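Secondhand Wooden Blocks: Your Questions

Sum-yee Yip runs the Kevville toy shelf and has sorted more mixed block lots than she cares to remember. Kwan-ho Su handles the mail. Last updated 18/08/2024.

Are mixed lots worth the money?

Sometimes. Sellers like to call any box of wood "educational" and price it to match. A mixed lot is usually the leftovers of several sets, and none of them will be complete. If your child wants to stack things, fine. If you want a full set of anything, buy one and skip the lot.

The listing says 216 pieces. Should I believe it?

I wouldn't until I had tipped it out on a table. Some sellers count the box lids, the cards and the little bag. Ask for a photo of everything laid flat. If they send you a picture of a heap, offer less.

What does "natural finish" mean?

Very little. It can mean oiled, waxed or bare wood that somebody couldn't be bothered to finish. Rub a piece with a damp white cloth and look at the cloth. I have seen "natural" used for blocks with a clear coat thick enough to peel.

Do the numbers on the blocks matter?

Only if you have the rest of the run. Two numbered blocks with a big gap between them are just two blocks with numbers on. Mungate sellers will tell you the missing ones are easy to find. Ask them where.

What turns up in a typical lot?

Plain wood, some paint, some print, and pieces that look as if they came from different makers. Our sorting table is teal and scratched, so please don't judge the blocks by it.

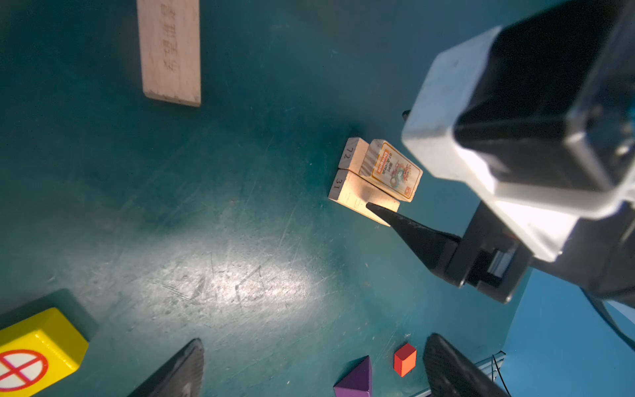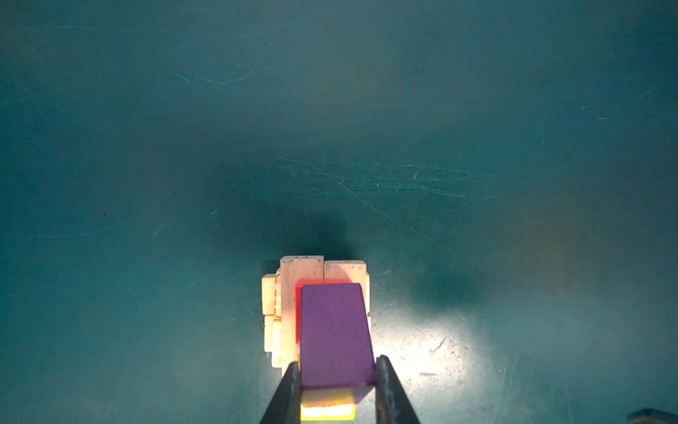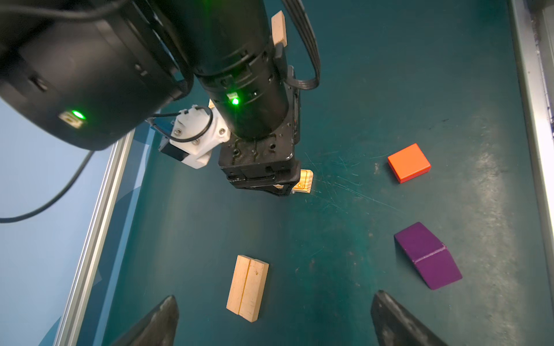 Which pieces are worth keeping?

Plain rectangles, every time. They go with everything, and a few odd sizes don't hurt. Pyramids look nice and get used once, on top. Small cubes are useful but they roll under the couch. Printed pieces depend on the print. If it's wearing off, treat it as a plain block and pay for a plain block.

There's a card box with a dragon on it. Is it valuable?

Probably not. People see an old-looking label and add a zero. We had a letter last October from someone who had been quoted 3,000 dollars for a box and its contents. Kwan-ho wrote back suggesting a second opinion. We never heard how it went.

Can you tell me what the Chinese characters on my piece say?

Send a sharp, straight-on photo and we'll try. Faint engraving is hard to read from an angle, and we won't guess. Be careful with sellers who give you a long poetic translation of something you can barely see.

How should I clean them?

Damp cloth, then a dry one. Don't soak them. The Relasa wood soap gets good reviews, but I tried it on half a batch and plain water on the other half and couldn't tell them apart a week later. Save your money. Vinegar is fine on bare wood if you can stand the smell, and I'd keep it away from anything printed.

Are dark specks a sign of rot?

Not by themselves. Wood has marks in it. Press the spot with a thumbnail, and if it's soft, throw the piece out.

How do I store 126 loose blocks?

In one box with a lid. I know the Huang sorting trays are popular, and they do look good in the catalog. They stay sorted until the first time a child uses them.

Do you buy lots from the public?

Yes, up to 160 pieces at a time. Tell us what's chipped before you mail it. We'll find it anyway, and then we'll wonder what else you left out.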